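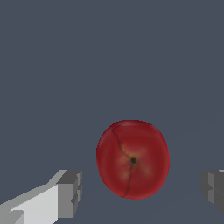
Figure 2. Red apple with the calyx end towards the viewer (computer rendering).

4.2 How reading groups choose a second novel

In the previous section we looked at first novels. We now turn to the second book by the same author, which is a more difficult case for the publisher and also for the reading group. The group has already an opinion of the writer, and this opinion was in most cases formed in one evening of discussion. Galbraith has argued that such an opinion is stable for years. Our material supports him only in part.

The material comes from 84 reading groups in Nukanville and Flokville. All of them had read at least one first novel from the Prirkis crime list, and all were asked in June whether they planned to read the second book by this author. The members filled in 975 forms. A form had one page, with space at the end for free remarks, and we were surprised how much the members wrote there. Several continued on the back of the sheet. 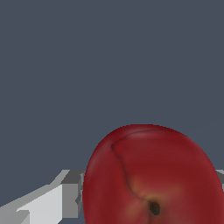

The most frequent remark concerned the time between the two books. Members said that they would have chosen the second novel if it had come out while they still talked about the first. One group in Flokville had put the author's name on its list, removed it after a long wait, and put it back when the paperback was announced. For such groups the paperback is the real date of publication. They share copies, they buy second-hand, and they borrow from the branch library — the hardback passes almost without notice.

The second remark concerned the author as a person. Groups which had received a letter or a visit from the author were more willing to continue with the next book, even when they had not liked the first one very much. Wiegand describes the same effect for poetry evenings and calls it "politeness reading". We find the term useful, but a little too hard. Some members wrote that they had understood the first book better after the visit, and we see no cause to doubt this.

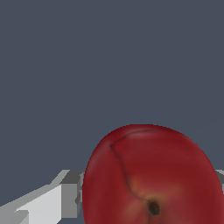 Crime novels are a special case in our material, for the reader expects both a new story and a known manner of telling. Members spoke often of the cover in this connection, and they spoke of it as a promise. A single object on a plain ground was for many of them the sign of a domestic crime story. A red apple before flat dark grey, with a thin dark crease running down the skin, would be read in this way at once, and two members of the Hamann group in fact used the word "poison" for any fruit on a cover. Whether the second novel should repeat the design of the first is a question on which the groups did not agree. Older groups wanted to recognise the author from across the shop. Newer groups feared to buy the same book again.

We also asked for the sources of advice. Reviews in newspapers were named less than we expected. The author's own newsletter was named mainly by the person who organises the group, and it reached the other members through her or him. One such newsletter, sent to about 4000 addresses, was quoted in the remarks of three different groups, each time with the same sentence about the opening chapter.
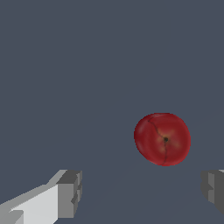 A limit of these answers must be named. The forms record a plan and they do not record the reading itself, and we did not return to the groups in the autumn to see which titles were read to the end. Groups that had already stopped meeting are also missing from the sample. Section 4.3 compares the plans with the loan records of the two branch libraries, as far as these were open to us.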